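느린 로봇을 변호하며

로봇 소프트웨어를 만드는 사람들끼리 모이면 꼭 한 번은 속도 이야기가 나옵니다. 우리 팔은 이만큼 빨라졌다, 제어 주기를 이만큼 올렸다, 추론 시간을 절반으로 줄였다 하는 이야기들이지요. 저도 그런 자리를 좋아합니다. 커피가 다 식을 때까지 떠들다가 밤늦게 돌아온 적도 한두 번이 아니에요. 그런데 요즘은 집에 오는 길에 자꾸 딴생각이 듭니다. 우리가 정말 빨라져야 하는 부분이 팔의 움직임일까, 하고요.

제가 일하는 브랄럼(Brallham)은 양팔 작업대용 제어 소프트웨어를 만드는 작은 회사입니다. 처음 입사했을 때 제 사수였던 흐르보예 오브라도비치 씨는 계획기에서 나온 궤적을 절대로 바로 실행하지 못하게 했습니다. 화면에 띄워 놓고, 두 팔이 지나갈 자리를 눈으로 따라가 보고, 그다음에 낮은 속도로 한 번 돌려 보라는 것이었어요. 젊은 마음에 얼마나 답답했는지 모릅니다. 충돌 검사가 통과했는데 왜 또 보느냐고 대들기도 했고요. 그때마다 그분은 웃으면서 "검사기가 아는 세상하고 저 안에 있는 세상이 같다고 누가 그래요?" 하고 되물으셨습니다.

그 말을 이해하는 데 3년쯤 걸렸습니다. 계획기가 아는 세상에는 팔의 링크가 있고 벽이 있고 바닥이 있습니다. 물체도 등록해 둔 만큼은 있지요. 그런데 실제 작업대에는 모델에 넣기 애매한 것들이 늘 함께 있습니다. 대표적인 것이 케이블입니다. 팔을 따라 느슨하게 늘어지는 케이블은 자세가 바뀔 때마다 모양이 달라지는데, 대부분의 충돌 모델은 이것을 아예 없는 셈 치거나 링크에 두툼한 껍질을 씌워 대충 넘어갑니다. 저희도 오랫동안 그렇게 했고, 부끄럽지만 지금도 완전히 벗어나지는 못했습니다.

인식도 마찬가지예요. 검은 쟁반에 납작한 주황색 블록이 딱 붙어 있으면 사람 눈에는 당연히 두 개의 물건이지만, 깊이 정보에 많이 기대는 분할기라면 하나의 넓은 판으로 묶어 버리기 쉽습니다. 집게처럼 가늘고 긴 금속 물건도 골칫거리입니다. 은색 다리에서 깊이 값이 빠져 버리면 손잡이만 둥둥 떠 있는 물체가 되거든요. 그리퍼 뒤로 반쯤 숨은 작은 물건은 또 어떻고요. 이런 것들이 한 작업대 안에 같이 놓이는 날이면 저는 지금도 한 단계씩 실행하는 쪽을 고릅니다.

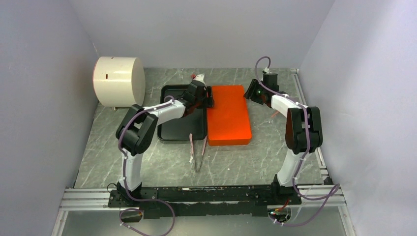 도구가 느려서 느린 것과 일부러 느린 것

오해가 생길까 봐 덧붙이자면, 저는 느린 도구를 두둔할 생각은 조금도 없습니다. 오히려 그 반대편에 서 있는 사람이에요. 제가 참기 어려운 것은 로봇이 무슨 생각으로 멈췄는지 알아내려고 로그 창을 열일곱 번씩 여닫아야 하는 소프트웨어입니다. 팔은 조심스럽게 움직여도 괜찮지만, 그 팔이 왜 그렇게 움직였는지는 곧바로 보여야 합니다.

같은 팀의 파르자나 위라쿤 씨와 이 문제로 꽤 오래 토론을 했습니다(점심을 먹다가 시작한 이야기가 저녁까지 갔습니다!). 파르자나 씨는 단계별 실행이 결국 사람을 지치게 만들고, 지친 사람은 확인 버튼을 읽지도 않고 누르게 된다고 했어요. 맞는 말입니다. 저도 오후 네 시쯤 되면 손가락이 먼저 나가는 사람이니까요. 그래서 저희는 모든 단계에서 묻는 방식을 버리고, 계획기가 스스로 자신 없어 하는 곳에서만 멈추도록 바꾸었습니다. 두 팔의 간격이 좁아지는 구간, 물체의 경계가 직전 관측과 달라진 순간, 이렇게 두 가지 경우입니다.

멈출 때는 이유를 한 문장으로 적게 했습니다. "오른팔 전완과 왼팔 그리퍼의 여유가 기준보다 작습니다" 하는 식으로요. 별것 아닌 것 같아도 이 한 문장을 제대로 쓰게 만드는 일이 의외로 품이 많이 들었습니다. 계획기 안쪽에서는 그저 숫자 하나가 문턱을 넘었을 뿐인데, 그것을 사람이 읽을 말로 옮기려면 어느 팔의 어느 부분이 무엇과 가까운지를 끝까지 들고 나와야 하니까요. 덕분에 코드 구조를 꽤 많이 뜯어고쳤고, 그 과정에서 오래 묵은 버그도 제법 잡았습니다.

물론 생산 현장에서 일하는 분들은 다르게 보실 수 있습니다. 멈춤은 곧 손해이고, 그 계산을 매일 하는 분들 앞에서 느려도 괜찮다고 말하는 것은 염치없는 일일지도 모르겠어요. 다만 새로운 물건, 새로운 배치를 처음 다루는 단계에서만큼은 조금 너그러워지면 좋겠습니다. 그 시기에 급하게 올려 둔 속도를 나중에 도로 내리느라 애먹는 팀을 저는 여럿 보았고, 저희도 그중 하나였습니다.

요즘 저는 케이블을 대충이라도 모델에 넣어 보려고 씨름하고 있습니다. 늘어진 모양을 정확히 맞히는 것은 일찌감치 포기했고, 자세마다 케이블이 있을 법한 부피를 넉넉하게 잡는 쪽으로 가고 있어요. 계획이 더 보수적으로 나오니 팔은 전보다도 조금 더 돌아서 갑니다. 혹시 비슷한 일을 해 보신 분이 계시면 어느 정도까지 넉넉하게 잡으셨는지 꼭 좀 들려주세요.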